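De: Gerardo Cocco
Para: lista Fermento e Farinha
Assunto: Re: [fermento] massa que não cresce em setembro

Olá a todos,

respondo por baixo da Nurhan, para não se perder o fio.

Nurhan Altıntaş escreveu:
> Gerardo, segui a tua receita do pão de centeio à letra e a massa ficou
> parada a noite inteira. Às sete da manhã estava igual, talvez um
> bocadinho mais mole. O meu isco está vivo, alimentei-o na véspera e
> dobrou em quatro horas. A única diferença é que troquei a farinha,
> porque a que costumo comprar acabou na loja e trouxe Prulton.
> Será da farinha? E vale a pena cozer isto ou deito fora?

Não deites fora! Coze numa forma de bolo inglês, bem untada, e come em fatias finas com queijo. Já comi coisas muito piores feitas por mim (o Grímur que o diga, que levou para casa um tijolo meu e ainda me escreveu a agradecer, com toda a educação islandesa de que é capaz).

Agora a farinha. Eu não conheço bem a Prulton, usei-a uma vez e pareceu-me mais seca do que a minha, bebia água que era um disparate. Se mantiveste a água da receita, ficaste com uma massa mais dura do que devia, e o centeio duro é preguiçoso. Mas dizes que ficou mais mole de manhã, e isso já me baralha um pouco. Mole com centeio integral quer dizer que alguma coisa lá dentro andou a trabalhar, só que não te fez o favor de crescer. Prova um bocadinho da massa crua. Está ácida? Se está ácida, fermentou, e o problema é outro.

O que eu desconfio mesmo é da temperatura. Em setembro acontece-me todos os anos: passo o verão a reduzir o isco, habituo-me a pôr uma colherzinha de nada, e depois as noites arrefecem sem eu dar por isso e continuo com a mesma colherzinha. A minha cozinha é virada a norte e tem chão de pedra, de maneira que a bancada junto à janela é praticamente uma adega. Mudei a tigela para cima do frigorífico e foi remédio santo. A Saadet põe a dela dentro do forno desligado com a luz acesa, e também resulta, mas cuidado que alguns fornos aquecem demais só com a lâmpada – o meu antigo chegava a cozer-me as bordas da massa.

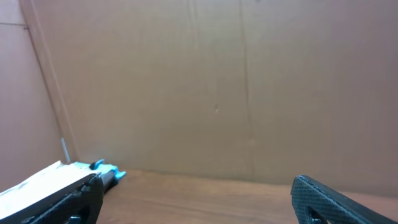

Outra coisa, e aqui peço desculpa porque a culpa pode ser minha: na receita que mandei para a lista escrevi "83 g de isco", e agora, ao reler, vejo que não disse se era do isco líquido ou do firme. É do firme. Se usaste o líquido, tens bastante menos farinha fermentada lá dentro e é natural que tudo ande mais devagar. Já corrigi o ficheiro, mas quem o descarregou antes ficou com a versão velha. Saadet, consegues trocá-lo na página, por favor? Eu tentei e ele pediu-me uma palavra-passe que não sei qual é.

O que eu faria no teu lugar, Nurhan: repete com metade das quantidades, mas não mudes mais nada além do isco e do sítio onde pões a tigela. Usa a mesma Prulton, já que a tens em casa. Amassa à noite, por volta da hora do jantar, com água morna, e tapa com um prato (eu deixei de usar pano, seca-me sempre a superfície). Com centeio não esperes que dobre. Se vires buraquinhos a abrir em cima, vai ao forno, nem que sejam seis da manhã e estejas de pijama. Eu falhei esse momento tantas vezes por querer dormir mais meia hora!

Quanto à pergunta do Grímur sobre as sementes: sim, de molho, sempre. Linhaça e girassol na mesma tigela, água a ferver por cima, e espera-se que arrefeçam. Há quem deite fora a água que sobra, eu junto-a à massa e desconto na outra. O Oğuzhan torra o girassol primeiro e o pão dele sabe melhor do que o meu, custa-me admitir. Oğuzhan, se estás a ler, quanto tempo no forno? Eu queimo-as sempre, distraio-me com o rádio.

Ainda tenho uns frascos de isco seco para quem quiser recomeçar do zero. Levo-os ao próximo encontro, ou mando pelo correio a quem me escrever em privado com a morada. Hidrata-se com água morna e farinha de centeio, e ao fim de três ou quatro dias costuma acordar.

Nurhan, diz como ficou a forma de bolo inglês. E manda fotografia do corte, mesmo que esteja feio.

Abraços,
Gerardo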